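Tutolel opens its repair library to everyone in Undia

Undia, 4 January 2024 – I'm Leonor Veloso, I run Tutolel, and I've been itching to share this one for months! Starting today, anybody who lives in Undia can borrow from our tool library free of charge, with no membership and no deposit.

We opened in September with 107 tools on a few shelves behind the Peng bakery (thank you for the rolls, and for putting up with the hammering). People kept asking for more – tile cutters, sewing machines, a decent long ladder – and neighbors kept dropping things off. We now have 2254 items on the list, and I still get a little thrill when somebody brings in a drill set in its original case.
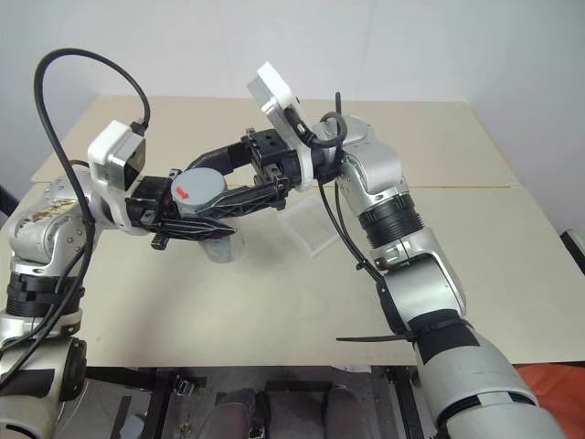
Borrowing works the way it does with books. You pick what you need, show us something with your address on it, and keep it for 2 weeks. If the job runs long, call us and we'll extend it, unless there's a line for the same tool (the carpet cleaner is always in demand, so plan ahead!).

The free lending is paid for by a grant of $2000 from the Drollia Neighborhood Fund, plus whatever lands in the jar by the door. We're still looking for garden shears, clamps of any size and a working wallpaper steamer. Bring them by during opening hours, or leave a note at the bakery counter and I'll come pick them up.

Press contact: Leonor Veloso, Tutolel, Undia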